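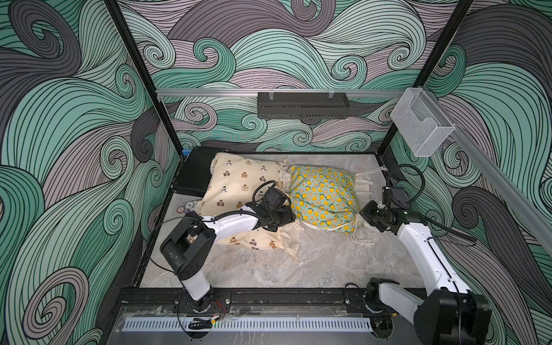
Left gripper down on the cream fabric, right one reaching for the lemon print.

The fault showed up in September as a left arm that kept pulling after it had been told to stop. The sequence is simple: both arms grip, both lift, and if either wrist reports too much load, both hold position. On cycle 448 the right arm held. The left arm carried on for 2 seconds, dragging the cloth until the seam let go and the drawstring wound itself into the right wrist cable.

Ita Daly had her hand on the stop button and used it. No one was hurt. The cable had to be replaced.

I first blamed the load reading, so I spent an evening logging it. The values were fine. The hold command was also sent on time to both controllers. The left one received it and put it in a queue behind motion commands it had already accepted, which Oda, our scheduling layer, had been sending ahead in batches of 70.
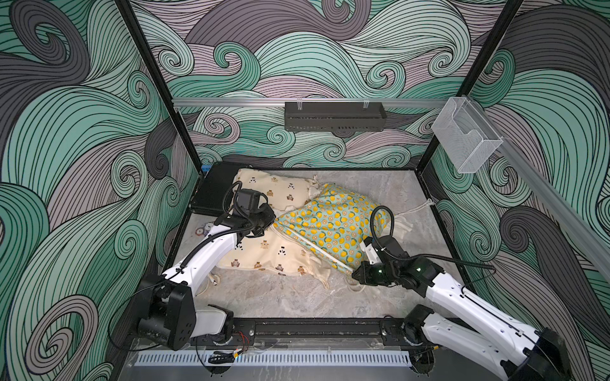
Why not just cut power to both arms when the load limit trips?
Cutting power is what the stop button is for. An unpowered arm on this setup sags under its own weight, so a powered hold is safer for small overloads, provided it takes effect at once.

The fix has two parts. Hold now bypasses the queue and clears it. Batches are down to 5, which costs a little smoothness on long moves. Lurdes Caldeira also asked for a check on the Irkis side that compares commanded and measured position after a hold, and trips the hard stop if the arm is still moving. I resisted this as redundant – she was right, since the bypass had its own bug in the first build.

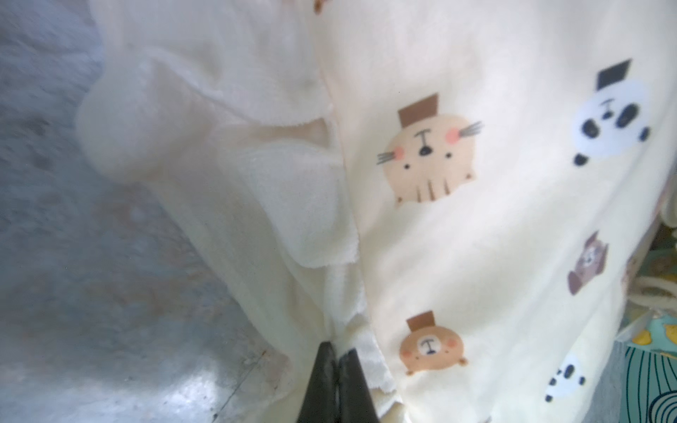

Load limits on soft goods are still an open item. The old limit was a single number copied from the rigid-part work at Mestport, and cloth doesn't load a wrist that way. It gives for most of the pull, then the reading climbs steeply when a seam goes tight. With the fingers pinching the lower edge where fuzzy fleece and the printed panel are joined, a pull can run straight into that seam. I am now testing a limit on how fast the load rises, with the old number kept as a ceiling. Thin cotton passes. Fleece trips too early on slow lifts, and I haven't found a filter setting that suits both.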